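Speaker notes: Small notices, big muddles
Village halls network evening, Grurkadstead
Slot is 27 minutes, leave the rest for questions

Hello everyone, can you hear me at the back? (Wait for a nod. Last time I didn't and Kimie had to wave her arms at me.)

So I'm here to talk about the signs we put up in our halls. I've been doing the noticeboards at the Baxter Room for longer than I care to admit, and I love it, I really do, but my goodness we make a lot of mess with a bit of paper and some tape. Before I started clearing ours out in January I went round and collected everything that was stuck to a wall, a door or a cupboard. There were 141 bits of paper. Fourteen of them were about the dishwasher!

(Hold up the folder. Let people laugh. Pass the dishwasher ones along the front row.)

Have a look at those while I talk. Some of them disagree with each other. One says to leave the door open after use and one says to shut it, and they were next to each other, and I think I wrote one of them.

First bit: who is it for? The regulars know where the light switches are. The person who needs your sign is a dad who has hired the hall for a fifth birthday, has a cake in one hand and has never set foot in the place. Elfriede Wyss took me round the hall in Arkalard and made me carry two bags of shopping the whole way, and I couldn't read half of what was on the doors because I was looking for somewhere to put the bags down. Try it at home, it's great fun and a bit humbling.

Second bit: the ones that change every week. Room bookings, which bin goes out, the code for the side gate (please don't put the code for the side gate on the wall). I used to print these. I'd print a new one every Sunday night, and then the choir would swap with the chess club and the whole thing was wrong by Monday. So these days anything that changes gets written up by hand.
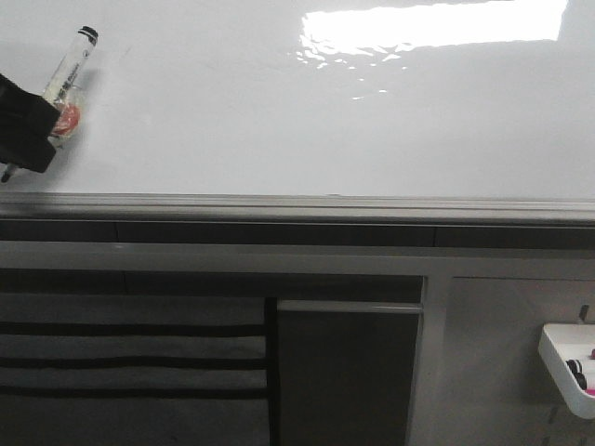 Marker on whiteboard: for anything that changes

(Pause, drink of water.)

Two tips on this. Write the date you wrote it, in the corner, every time. And keep the letters bigger than feels polite. Thoa Dương, who ran the bookings at Situdov before she moved over to us, writes hers so large that she only fits four lines in, and nobody has ever rung her up to ask what it said.

Third bit: tone. Oh, I could do an hour on this. PLEASE in capitals with three exclamation marks doesn't sound like please, does it? We had one in the kitchen that began "It has come to our attention" and it was about teaspoons. I changed it to "Teaspoons live in this drawer" and stuck it on the drawer.

(Ask for the worst sign in their own hall. Give this a few minutes, Shota has a good one about the piano if it goes quiet.)

Last bit: taking them down. We got from 141 to 26, and I still think the one by the boiler could go. Meriem Ait Brahim has offered to do the same walk round with any hall that fancies it, so grab her at the tea table. Bring a bag for the old tape.

Right, questions. And can I have my dishwasher signs back, please?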